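Skemach 15 Golf Travel Cover Review

I bought the Skemach 15 in August ahead of a two-week trip that took in four resort courses and more hotel lobbies than I care to remember. It has since been on two more trips. I paid full price for it and have no arrangement with the company.

The 15 in the name refers to the weight in pounds of the empty cover. Mine matched that on the bathroom scale. That is on the heavy side for a soft-sided cover, and you feel it when you are trying to stay under an airline weight limit. With a stand bag, 12 clubs, a pair of shoes and a rain jacket inside, I was close enough to the limit that I moved the shoes to my suitcase.

Packing

The zipper runs the full length of one side and across the top, so the bag goes in flat from the side. This is much easier than feeding it in from the end, which is how my old Kozłowski cover worked. A stand bag fits with some room to spare. A cart bag fits too, but the zipper is tight at the widest point and I had to kneel on it.

There are two inside straps and they hold well. The padding is thick around the club heads and thins out toward the bottom. I would still use a support rod for the driver. Skemach sells one separately, and it should come in the box at this price.

The two outside pockets are the best part of the design. The larger one holds a pair of size 12 shoes with room for a towel. The smaller one is good for balls, gloves and tees. Both have zippers that can be locked.

At the airport and the resort

The wheels are large and quiet on tile. On carpet they drag a little. On the brick path from the parking lot to the bag drop at one resort, the cover pulled to the left the whole way, and it did the same on the next trip, so I assume one wheel is slightly out of line. It has not gotten worse.

The top handle is firm and long enough that I did not kick the cover while walking. The side handle is stitched on and feels less solid. Bellmen tend to grab that one first. After three trips, one end of the stitching has started to fray.

Nothing inside has been damaged so far. The outside fabric has picked up gray scuffs that will not come off with soap and water. If you care about that, get the black.

At home

Folded, the cover is bulkier than I expected. The padded top section does not collapse, so it will not slide under a low bed. I keep it upright in a closet.

Price and warranty

I paid $757 with shipping, which is a lot for a travel cover. The Grurkent costs far less and protects clubs nearly as well, although it has only one pocket and small wheels. The Jultine hard case costs a little less than the Skemach and gives better protection, but it takes up most of a car trunk and I would not want to share a small hotel room with it.

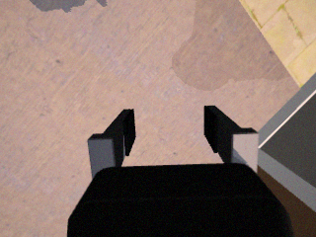
Black and light gray against a pinkish-beige floor.

The warranty is 2 years and covers wheels, zippers and handles. It does not cover fabric wear. I wrote to Skemach about the fraying and got a reply the next morning asking for photos and the receipt. They offered a repair if I paid to ship the cover to them. I decided to wait until the golf season is over.

Who should buy it

If you fly with your clubs four or more times a year, the pockets and the side opening make the price easier to accept. For one trip a year, I would buy the Grurkent and put the difference toward green fees.

Pros: side opening, large lockable pockets, quiet wheels on hard floors

Cons: heavy, expensive, weak side handle, support rod sold separately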